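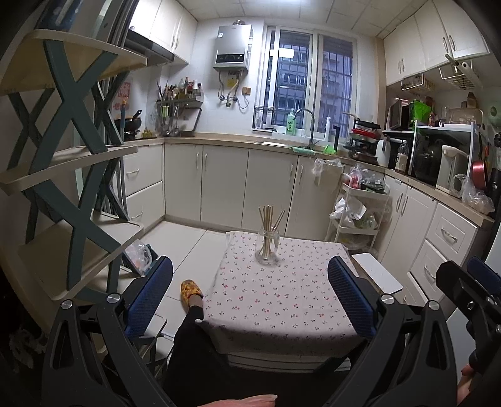

Farer pair over the kitchen table, pads either side of the cloth. Chopstick jar at the far edge.

**1/** Maintenance thread for the Farer hand-held grippers, as set up for the Plindanance kitchen work. Dated 19/07/2022 so I can find it again. It covers pads, pivots, camera mount and the jaw check, in the order I do them.

**2/** Pads first. They're the blue textured ones. Wipe with a damp microfibre cloth and mild dish soap, then clean water, then let them air dry. No methylated spirits. I used it on a set in February and the surface went shiny and stopped holding anything thin.

**3/** Press along the edge of each pad with a thumbnail. If it lifts off the backing, replace it. Always replace both pads on a gripper together. One fresh and one worn pad will roll a chopstick sideways as the jaw closes.

**4/** Pivots. The silver caps at the tops of the arms come off with a fingernail or a plastic spudger. Under each one is a bolt that takes a 4 mm hex key. Snug it up, then back it off until the arm swings under its own weight.

**5/** Too tight and the trigger feels gritty and your hand is sore by lunch. Too loose and the fingers wander at the tips. I'd sooner have it slightly loose, and I check it again after the first hour.

**6/** Dry lube on the pivots, never oil. Kitchens have flour and fluff in the air and oil collects all of it. One drop per joint, work the trigger, wipe off the excess before it can travel down to the pads.

**7/** Linkage arms: look through the triangular cut-outs with a torch. The corners are where cracks start. Iveta Holub at the Curnton workshop prints our spares and wants the cracked ones sent back in a labelled bag, so please don't bin them.

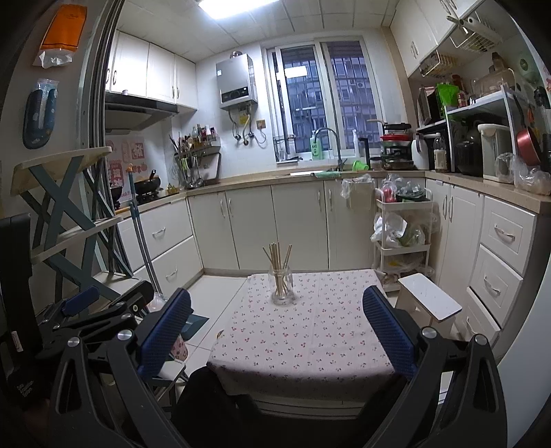

Both pads angled in over the table, second gripper behind the left one.

**8/** Left and right are a matched pair. Keep them that way. If an arm gets swapped on one, redo the jaw zero on both: close fully, hold, store the value, open fully, hold, store the value.

**9/** Then 200 open-close cycles per gripper with nothing in the jaw. Write down the closed reading at the start and the end. A drift of 5 counts or less is fine. Over that, go back to the pivots before you blame the sensor.

**10/** My left one failed at cycle 152 last time. The closed reading jumped and stayed there. Cause was a cable tie tail rubbing on the inner arm. Trimmed it flush, ran the full set again, passed.

**11/** Camera mount: check the screws by hand and clean the lens last, after the lube is put away. If the mount has moved at all, redo the calibration. Lining it up by eye against the old pictures is not close enough.

**12/** Thin sticks are the best final test I know. Pick one chopstick out of a jar, lift it clear, put it back. Do that with each hand. If it twists in the jaw, the pads aren't meeting square.

**13/** Small Ševčík hex drivers are good for the caps-off work if you can get them, the handles are short enough to fit between the arms. Spare pads are in the flat tin, with the lube and the log sheet.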